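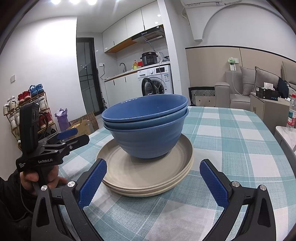 4.2 The mixed stack

We come now to the part of the material we enjoyed the most, and we ask the reader's patience if we linger over it. When a meal is finished and people begin to gather up the dishes, they very rarely carry them off one by one. They build something first. It may stand for half a minute or it may stand until the next morning, but for that time the table holds a small piece of household architecture, and in our experience most people have firm views on how it ought to be put together, even if they have never had to say them out loud before.

Of the 200 households that returned the written survey, we visited 60 in Drillton and 60 in Sturkley, and the stacks discussed in this section come from those visits. The coding sheet we used, which the team came to call the Fitzsimmons sheet after the street where we drafted it, sorts them by what is at the bottom, what is at the top, and whether anything has been placed between pieces of a different shape. Going through the around 4000 entries took us well into August, and several of the categories were merged along the way, as described in Section 3.

The form we met most often when plates and bowls had both been used is the one we call the mixed stack. The plates are gathered first and laid flat in a pile, and the bowls are nested into one another and set on the plates. Figure 4 shows a very plain case: beige plates, round and slightly rimmed, with three blue bowls nested on top of them, standing in the middle of a table under a plaid cloth. The lowest bowl sits directly on the top plate. We find this last point more telling than it may look, for it is exactly where households differ. In a good many homes we were told that "something has to go in between", by which people meant a folded napkin, a saucer, or (in one very tidy Sturkley kitchen) a paper doily kept in the drawer for this purpose. In others the idea of putting anything between a bowl and a plate was greeted with kindly laughter.

The people who build mixed stacks explain them in much the same terms wherever we went. A plate is wide and a bowl is narrow, so the plates make a floor for the bowls to stand on, and the whole thing can be picked up with two hands under the bottom plate. Some added that bowls hold leftovers, and that the spoons can be dropped into the top one on the way to the sink. We had expected weight to come up more often than it did. When it did come up it was nearly always in homes with heavy stoneware, where the worry was less about balance than about the wrists of whoever was doing the lifting.

There is a second form, the split stack, in which plates and bowls are kept in separate piles side by side. It takes up more of the table and calls for two trips, or for two people, and it was more at home in larger families where the clearing is shared out among the children. One mother in Drillton described it to us as a matter of peace: the older boy takes the plates, the younger takes the bowls, and there is no argument about who carried more. We were a little surprised to find the same family building a mixed stack at breakfast, when the boys had already left for school. The form of a stack seems to belong to the occasion as well as to the household, and we return to this in Section 5.

Color came up too, although we had not asked about it. Where the plates and the bowls are of different colors, as they are in Figure 4, people tended to speak of them as two sets ("the blue ones", "the good white ones") and to stack them by set, even when the shapes would have allowed some other order. Where everything matched, the talk was of sizes instead. Our sheet had no column for this, and so we can offer it only as an impression from the notes — a strong one, though, and one we would gladly see followed up by somebody with a better sheet than ours.

A word should be said about the table itself. Cloths were more common in our material than we had supposed they would be, and they matter for how a stack is handled. On a bare tabletop people will quite happily slide a pile of plates toward the edge before lifting it. With a cloth underneath they mostly lift straight up, and those who forget are soon reminded when the cloth comes along for the ride. Several people told us that they build the stack nearer to the edge from the start when a cloth is on, which fits with the shorter reach we noted in those homes, but others build in the middle, where everyone seated can add to it without getting up.

The earlier account by Benavides treats the table stack as a step on the way to the sink and has little to say about it beyond that. We are fond of that account and have leaned on it throughout, but on this point our visits lead us somewhere else. In the Drastetti building, where the kitchens are open to the room in which people eat, stacks were often left standing while coffee was made and the talk went on, and guests would add a late bowl to the top with some care. Hollis Benavides has suggested to us in correspondence that an open kitchen may itself lengthen the life of a stack, the sink being in plain view and the work feeling half done already. We cannot settle the matter with the visits we have, as too few of the Sturkley homes had a closed kitchen to compare with.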